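The Year I Stopped Going Out for Dinner and Moved Into My Kitchen

By Laine Butkienė
24 September 2020

I used to be a person who ate standing up. Toast over the sink, noodles by the coat rack with my shoes still on, that kind of thing. My kitchen was where I kept the kettle and a drawer full of takeout menus, and if you'd asked me last December what color the walls were I would have had to go and look. (Green. A sort of tired green, like the inside of an old hospital.)

Then spring came and I was home, like everyone else, and the kitchen turned into my office, my restaurant, my phone booth and the place where I cried about a sourdough starter. I've now spent more hours in it than in any other room I've ever lived in, and I have opinions.

The first is about counters. I had no idea how badly I needed one until I was trying to roll out dumpling dough next to a laptop, a dish rack and a jar of pens. My whole apartment in Erbridge is 580 square feet, and the people who built it clearly felt that cooking was something you did with your elbows pinned to your ribs. I measured my one clear stretch of counter in April, and it came to 36 inches. I've owned cutting boards that made it look small.

So I cleared it. I took off the toaster, the bread box, the ceramic rooster from my aunt (sorry, Aunt), the mail, and a blender I'd used twice. I put the toaster on top of the fridge, where I need a step stool to get at it, and I still think it was the right call. The first morning with nothing on that counter I just stood there with my coffee and my hands flat on it like somebody about to give a speech.

The second opinion is about smell. When you work in your kitchen you start to understand that onions are a commitment. I fried a pan of them at ten one morning because I thought I was being clever and getting ahead on supper, and by two in the afternoon I was so hungry and so sick of onions that I ate a bowl of cereal and then a second bowl of cereal. These days anything that simmers goes on after my last call. Anything with fish waits until I can have both windows open and have made peace with my neighbors.

The third is about light. My table used to be against the back wall, facing a calendar from a tire shop. In May I dragged it over to the window by myself, one leg at a time, with a towel under it so I wouldn't scratch the floor - I scratched the floor - and it changed my whole day. I know when the mail comes. I know which of the pigeons is the bully. I eat lunch sitting down now, with an actual plate, looking at a parking lot and one very good maple tree, and I don't think I've enjoyed lunch this much since I was eight.

I got a bit carried away after that and started looking at other people's kitchens, the way some people look at vacation houses. Hours of it! Stone counters, deep sinks, open shelves with four perfect bowls on them. I'd tell myself I was going to bed and then it would be one in the morning and I'd be deciding whether I was a marble person.

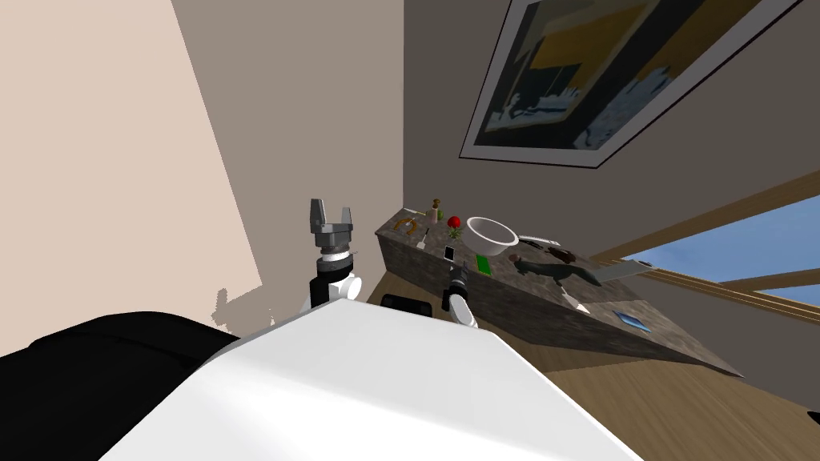
A computer-made kitchen with a stone-topped counter, a window and something framed on the wall.

What I noticed after enough of these late nights was how often the ones I liked had something hanging up. A picture, a plate, a kid's drawing, whatever. I'd never thought of a kitchen as a place for pictures. I suppose I thought they'd get greasy, and they do, a little, and you wipe them. I put up an old print of a rowboat that had been living behind my wardrobe, and now I look at it when I'm stirring things. It has made me a more patient stirrer. My risotto has improved, and I give the rowboat most of the credit.

I did spend some money, I'll admit. I'd been making do with one thin frying pan that was hot in the middle and chilly everywhere else, and in June I walked down to Jirness, the secondhand place behind the bus station, the first week they opened their doors again. I went in for a pan. I came out with a pan, a lamp, a pie dish with a chip in it and a stack of old cookbooks for ten dollars the lot. One of them is a spiral-bound church collection with 493 recipes in it, and I swear a third of them involve gelatin. Someone had written in the margins in blue pen. "Too dry." "Harold liked." "NO." I trust her more than any chef on television.

I've been cooking my way through the ones she approved of. There's a cabbage and noodle dish that takes twenty minutes and tastes like being forgiven. There's a lemon cake that sinks in the middle every single time, and she wrote "sinks, fine" next to it, so I've stopped fighting. The baked beans take most of a day. My grandmother would have laughed at me for measuring any of it.

My mother, who is in her own kitchen three hundred miles away, has started calling while she makes supper. We prop up our phones and chop. Hers is always pointed at the ceiling, so mostly I see a light fixture and hear a knife. She tells me I'm using too much dill and I tell her she can't possibly know that, and then I taste it and there's too much dill. We've talked more this summer than in the five years before it, and almost none of it has been about anything important.

I got takeout again for the first time in August, from Zutetti, the little place on my corner with the red awning. I'd missed it so much. I ordered the stuffed peppers and the garlic potatoes and carried the bag home like a baby. They were wonderful, every bit as good as I remembered, and I ate them at my table by the window off my own plate. Then I washed up and wiped down the counter, and put a pot of beans in to soak for the next day.

The walls are still green, by the way. I bought paint in July. It's called Oatmeal and it's sitting in the hall with my umbrella on top of it. The rowboat looks pretty good on the green, so I might leave it a while.

Comments (4)

pegandthedog
Please, please share the cabbage and noodle recipe. My margins all say NO too.

R. Tolliver
I moved my table to the window after reading this and hit my shin on the radiator. Worth it. Mine looks out on a brick wall but there's a cat.

dillweed62
No such thing as too much dill. Tell your mother I said so.

marnie_k
Keep the green! I painted over mine and I've missed it ever since. Also, my toaster lives on top of the fridge and I'm five foot one, so I feel your pain.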